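Cliltevton Residents' Help Pages
Moving, storage and household matters
March 2018

Does the moving firm's cover apply to boxes I have packed myself?

Posted by Radu

I should be grateful for guidance on the following. My household is moving from a second-floor flat in Cliltevton to a house on the other side of the town. We have accepted a written estimate from Dekutholm Removals, and the agreement states that goods are covered against loss and damage while in the firm's care. It then says, in a separate paragraph, that "owner-packed cartons" are accepted "subject to the usual exclusions". The exclusions are not listed anywhere in the papers I was sent.

We intend to pack most of the smaller items ourselves. The firm would charge extra to do it, and we have a good supply of boxes already. The furniture, the glass-fronted cabinet and the pictures will be wrapped by their staff. I have three particular points on which I would welcome advice.

The first is whether a box packed by us is covered at all, or only if the whole box is lost. The second is whether our own household contents policy would make up the difference. The third is what record, if any, we ought to keep of what is in each box. I telephoned the firm in February and was told that a list was "always helpful", but the person I spoke to could not say whether it was required.

Posted by Zovham (regular contributor)

The position varies between firms, and you should ask for the exclusions in writing before you sign anything further. The general practice may nevertheless be of use to you.

Where the owner has packed a box, a removal firm will commonly accept responsibility if the box goes missing, or if it is returned crushed, soaked or otherwise plainly damaged on the outside. It will commonly decline responsibility if the box arrives in good order and something inside is found to be broken. The reasoning is that the firm had no means of knowing how the contents were wrapped. You may find this severe, but it is usual, and it is the reason firms like to pack china and glass themselves. If you own anything fragile and valuable, I would suggest paying for that part of the packing only. Most firms will quote for single rooms or single cupboards if asked.

As to your contents policy, read the section on removals closely. Some policies extend to goods in transit and some do not. Those that do may require the move to be carried out by a professional firm, may set a limit on any single article, and may exclude goods left in store overnight. You should inform the insurer of the date of the move in any event, as cover at the old address may otherwise end before cover at the new one begins. In our own case the sum insured for goods in transit was 3,532 pounds, a good deal lower than the figure for the contents of the house, and we had to ask for it to be raised.

Please also check the time allowed for making a claim. It is often short - a matter of days - and it runs from delivery and not from the day on which you open the box. Open the boxes you care about first.

On the matter of records, I would keep a numbered list with one line for each box, giving the room it came from and the main contents. Write the same number on the top and on two sides. Photograph each box from above before closing it. Mixed boxes deserve the most attention, as they are the hardest to describe from memory.

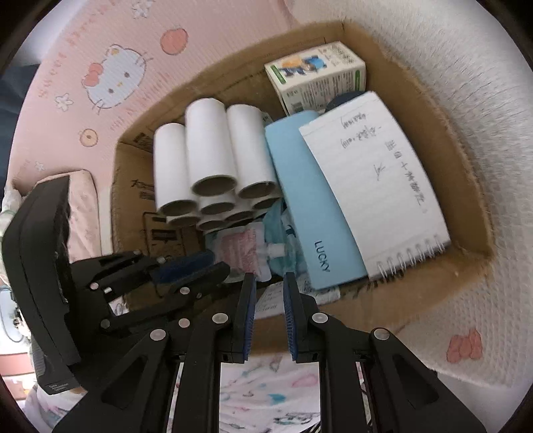
A mixed box, open: cardboard tubes to the left, a small white and green product box at upper right.

For a box of that kind, an entry such as "Box 40, study, cardboard tubes and small packaged items" is quite sufficient. Anything worth more than a modest sum should be listed by name, with the receipt if you still have it. Keep the list and the photographs with you on the day and do not send them in the van.

Posted by Cupboard_Under_Stairs

We used Dekutholm two years ago. 90 boxes, all packed by us, and one lamp broken. They refused the lamp because it was in our own box. They were polite about it. I did not know one could ask for a part quote and would have done so.

Posted by Radu

I am obliged to both contributors. I have now written to the firm for the full list of exclusions and for the time limit on claims, and have asked for a separate price for the kitchen cupboards. My insurer confirms that goods in transit are included, but not overnight storage. I have begun the numbered list this evening, starting with the study.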